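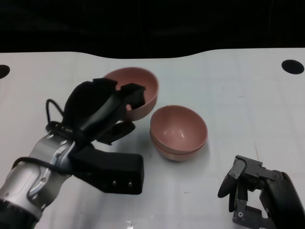 4.2 Noise figure claims for mast-head preamplifiers

Makers of 2 m preamplifiers tend to quote a single noise figure, usually taken on the bench with a good 50 ohm source. We doubt that this number tells an amateur station much. Cabral and Laing tested 16 units at Naremthorpe and found that the printed figure was a poor guide to what the same unit did at the top of a mast, with a real aerial and a real run of coax below it. Their sample was small, and three of the units came from one maker, so we would not lean on it too hard.

Our own readings point the same way. Figure 3 plots the measured noise figure against supply voltage for the Hurkier and Etia units. The Etia curve is nearly flat. The Hurkier curve climbs once the feed drops under load, a condition its data sheet leaves out. Arancibia (personal communication) blames the bias network. He may be right, but we did not open the case and cannot say.

Claims about switching are harder still to check. Both makers state that the transmit relay protects the input at full power, and neither says how many operations were tried. We stopped at 47 – too few to show wear, and certainly too few to support the word "lifetime". Zou's longer run at Obura used a different relay, so her results are left out of the comparison.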